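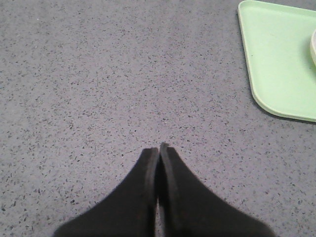 Flamwood Speckled Countertops: Care and Ordering FAQ

What should I use for daily cleaning?
Warm water, a drop of dish soap and a soft cloth. Rinse and wipe dry. Do not use bleach, oven cleaner or scouring powder.

Will every slab have the same fleck pattern?
No. Fleck size and spacing vary between slabs. Order all pieces for one kitchen together and quote a single batch number.

Can I put a hot pan on it?
Use a trivet. The surface tolerates brief contact up to 175 °F. Slow cookers and electric griddles also need a stand.

How do I remove dried food?
Lay a damp cloth over the spot for a few minutes, then lift the residue with a plastic scraper. Crumbs can be hard to see against the dark flecks, so check by hand before wiping with any cleaner.

Does it need sealing?
No. Wax and stone sealers leave a film that shows as dull patches.

Can I cut it myself?
Cutouts for sinks and cooktops must be made by the fabricator. Faucet holes may be drilled on site with a diamond bit.

How long are samples held?
Sample requests stay open for 90 days. Gray is color code 3045.

Who handles damage claims?
Send photos and the batch number to Janaka Jayasinghe in the Katene office before installation. Claims for installed pieces go to your fabricator.

Last updated February 24, 2022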